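Come look after our two-arm cell (part-time, Plundow workshop)

Posted 29 Sep 2024
Ref. 2043
167 shares | 4 comments

Hi! I run the small automation bench at Brisico, and I need another pair of hands. We have one cell with two arms that practices kitchen chores on a toy playset – pots, lids, knobs, that kind of thing – and it has grown into more upkeep than I can manage by myself.

So what would you be doing? Mostly keeping the thing honest. You'd start the shift by homing both arms and checking that the fingers close square. Then you look over the cables, especially at the wrist, where they like to rub. Mounting plate screws get checked with the little torque driver (please don't use the big one, I beg you). Finger tips get wiped down, and worn ones get swapped and written up in the log. After any swap you redo the grip offsets, and that's the fussy part. A millimeter out and the fingers catch the rim of the pot on the way in, and then you're clearing a fault instead of eating lunch.

You'll also put the playset back on its marks between runs. I've done 214 resets on the current task and I still enjoy it, which probably says something about me!

You don't need a degree. If you've fixed bikes, sewing machines, printers or espresso machines, I want to hear from you. You should be fine reading a wiring diagram, kneeling on carpet and writing notes another person can follow. Some Python is nice to have and I can teach you the bits we use. The controller software is called Rainer, it's our own, and it's a bit moody about being restarted in the wrong order.

Pay is $170 a shift, two or three shifts a week, through the end of December with a good chance of more. The Trandulport bus stops right outside, and there's parking out back.

To apply, send me a few lines about something you repaired and how you found the fault. No cover letter, please. Put the ref number in the subject.

Comments (4)

gasketgal: Is this open to people still in school?
Author: Yes, if you can do mornings.

toolbox_ray: Do I need my own tools?
Author: Nope – bring safety glasses if you like your own pair.
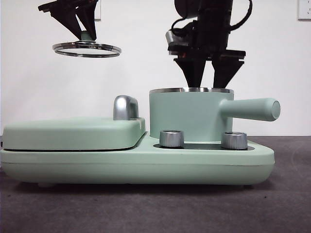 Both grippers over the playset: one has its fingers in the saucepan, the other is at the lid knob.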